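Notebook > Manipulation > Dish packing
11 Nov 2019, written by the Laur bench
2 comments · 1 share

Today I continued with the question from June: does the policy need the wrist views for thin objects, or is the fixed view enough? I trained two versions on the Dondar set, 570 demonstrations, same seed, 80 epochs each. The only change is the wrist input.

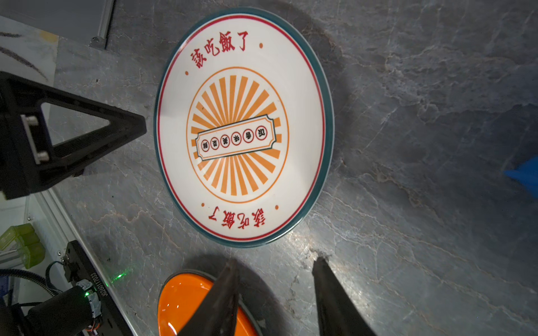 Rim height is my main suspect for the failures. A flat plate gives very little for the fingers to go under, and from the fixed view the height error is easy to miss. From the wrist the white plate with the red characters becomes a tilted oval, and I think this shape helps the network to judge the distance. I have not proved it yet – the test with masked wrist images is still to do.

For bowls the difference between the two versions is small. I ran 50 trials per version and will put the table in the Zirholm folder when I have checked the labels again.

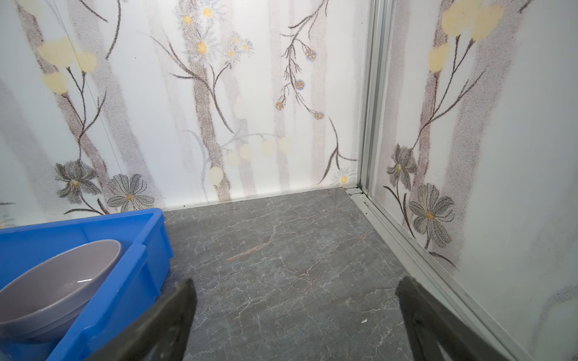
Sarkard asks if the release point should be scored separately from the grasp, and would prefer two numbers to one success rate. I agree. I will relabel the old trials in this way, also the ones which I marked as "partial".

Next I want to vary the order of packing, plates first or bowls first, with the crate fixed in position.
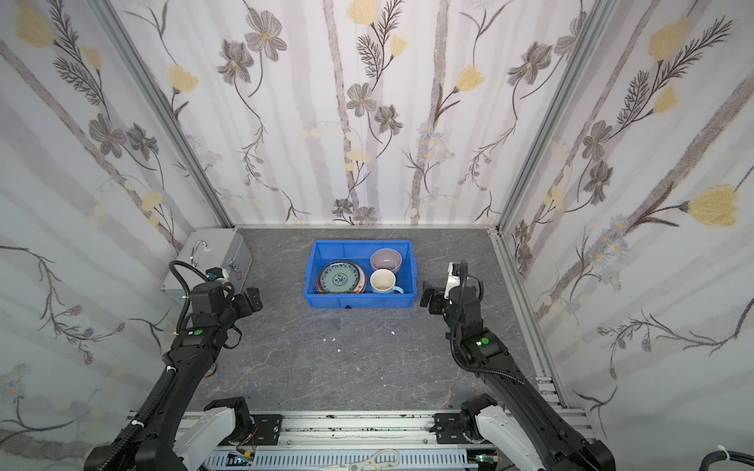 One comment from the Zirholm side was that order and crate position should not be tested in the same week, or we will mix the effects again. So order first, 100 trials, then position.

To do: masked wrist test, relabel, check the left gripper offset before the next run.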